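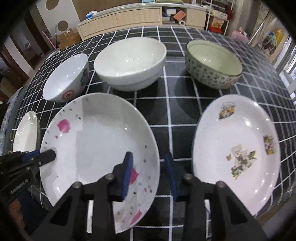 I went to the Nikia open house mostly to see how they keep their grippers running, and I came home with three pages of notes and a free pen. The dish table is the station everybody drifts to (me included, twice!). The jaws on the hand-held grippers end in blue ribbed pads, and for work on glossy plates and bowls those pads are what wears out first. Danuta Pietrzak looks after the whole station, and she told me she swaps a pair every 2,000 grips whether they look tired or not. She used to wait until a plate slid. You can guess how that went.

After the pads come the pivots. I'd never given the silver pins in the linkage a thought, but she checks all of them each morning by wiggling the fingertips sideways, and if one clicks it gets a new pin before anyone picks the thing up. She keeps 48 spares in a Pramix tin, sorted by length, and I was told very kindly not to touch the tin.

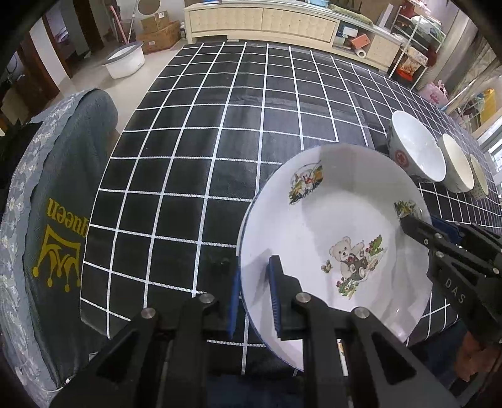 One gripper on each side of the big round dish, pads either side of the rim.

My other favorite bit was the cleaning. Plain water on a lint-free cloth, pads only, then 13 minutes of air drying – no alcohol, it makes the ribs go shiny! The old Biltance pads could take alcohol, she said, but they left marks on anything white. I asked how long a full teardown takes and she laughed and said it depends who put it together last time.

If you go, take the Krajewska Street entrance and ask for the maintenance log. They're on entry 642 and the handwriting is wonderful.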